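About Skondora

Skondora is a research group in Cliltthorpe. We study how robot arms pick up soft and hard household objects, using views from above the table and from the wrist. 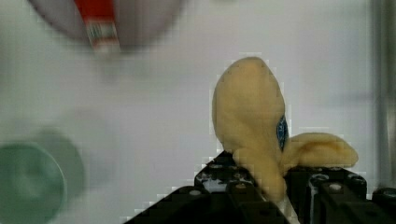
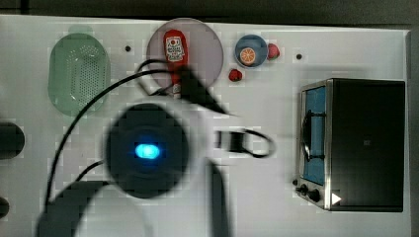
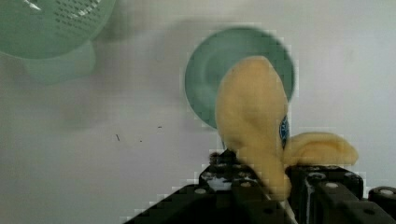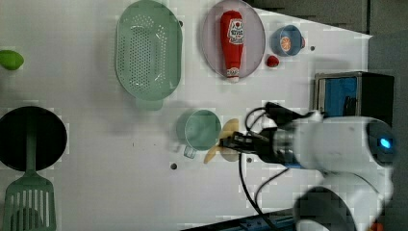

Our method, Kadent, learns from recorded demonstrations. The current set holds 451 of them, and a further 316 are planned from January. Results are published in full, including failed grasps. Enquiries from schools and research partners are welcome at our Kiani Road office.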